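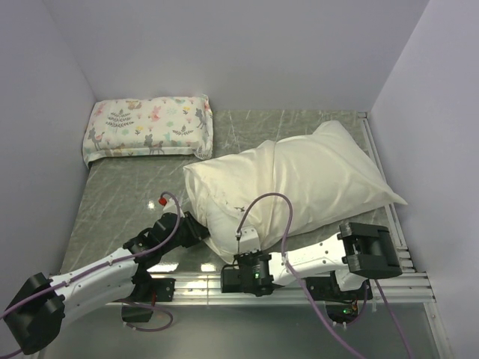
A small woodland-print pillow and a larger plain one on a marbled surface.

Arts & Culture > Features > Visual Art

Print this story | E-mail this story | 14 comments

The River Keeps Its Own Ledger

17 November 2005

The road to Mathebula runs alongside the Skinader River for the last several miles, and if you go in the morning, with the windows down, you will smell the river well before you see it. It smells of mud and mint and a little of diesel from the pump station, and Jacobus Fourie has been trying for most of his working life to get that smell into a painting. He will tell you cheerfully that he hasn't managed it yet.

What he has managed is "Low Water," a show of 89 panels now hanging in the old seed warehouse on Siketti Street, and I would urge anyone with a free afternoon and a pair of comfortable shoes to go and see it. Each panel is the size of a kitchen cupboard door (quite a few of them used to be kitchen cupboard doors) and each is made with pigment Fourie ground himself from the banks of the Skinader. There are reds in it you would swear came from a tube. There is a gray-green, used mostly for the stretches above the weir, that I kept going back to until the young woman at the desk asked if I was feeling all right.

Fourie grew up in the last house before the ferry landing, back when there was a ferry. His father mended nets and his mother taught piano to the children of people who owned nets, and the two of them, he says, never agreed on whether the river was a blessing. "My mother wanted it out of the house," he told me. "It came up through the floor one year and ruined the Schubert. My father thought that was the river showing some interest in music."

He left at 19, painted signs in three different cities, married, came home for a funeral and stayed. That was the year of the first draw-down, when the upstream gates were closed to fill the new Trasitz reservoir and the Skinader dropped so far that you could walk across it at the landing without getting your knees wet. People did, too. They brought their dogs and picnics and took home old bottles, and Fourie, who had gone down to look like everybody else, took home a bucket of mud.

"I had it on the back step for a month," he said. "My wife was very patient about it. Then it dried out and cracked, and there were four colors in there, plain as anything, one on top of the other. I thought, well, there's a year, and there's a year, and there's a year."

He has gone back every May since with a hand auger and a box of jam jars. The jars are in the show as well, on a long shelf at the back of the warehouse, 269 of them, labeled in pencil with the place and the depth. I had expected to walk past them fairly quickly on my way to the paintings and instead I spent the better part of an hour there, reading the labels. Some are very plain. "Below weir, 2 feet." Others run on a bit, as Fourie himself does. One says only "Where Ansie lost the boot."

The paintings come out of the jars in order. The earliest panels are dark and thick, almost sculptural, with bits of root and shell left in, and you can see a man working out how much oil a river bottom will take before it slides off the board. (A good deal, apparently, though he lost a few.) By the middle of the room they have thinned out. The water has gone from the pictures and what is left is the bed it used to lie in, long pale tongues of silt, tire tracks, the ribs of a boat. The last dozen are so thin that the grain of the wood shows through, and one or two visitors I spoke to thought they were unfinished. I don't believe they are, but I can understand the feeling, and I rather think Fourie would be glad to hear they had it.

He is not a man who likes to be called an activist. He told me so twice, the second time while handing me a petition. The gates at Trasitz come up for review next year, and a group of farmers, anglers and schoolteachers has been asking that enough water be let through in spring to flood the lower meadows again, as it did when he was a boy. The petition sits on the desk by the door, next to the visitors' book, and on the day I went it had the longer list of names.

Does it work as art, though, leaving the cause to one side? I have gone back and forth on this. There are places where the idea does more of the lifting than the brush. A run of square panels along the north wall, all in one tan, struck me as something I would rather be told about than shown. And the recorded sound of running water that plays near the entrance is a mistake, to my ear, and a loud one.

But then there is panel 91, which hangs by itself near the stairs. Yes, I know I said there were 89. He numbered them as he made them and never renumbered after the failures came out, and he is quite unbothered about it. It shows the ferry landing at dusk, done in that gray-green and one thin line of red, with the posts going down into nothing at all. I stood in front of it for a long while. A woman next to me, who must have been nearly eighty, said she had been kissed on that landing, and then she told me by whom, and then she asked me not to print it.

Fourie has already started the next batch. He has his eye on a bend upstream where the clay turns blue, and he has asked a neighbor for the loan of a better auger.

"Low Water" is at the seed warehouse, Siketti Street, Mathebula, through the end of the winter. Closed Mondays. Parking is behind the feed store.

14 comments | Print this story | E-mail this story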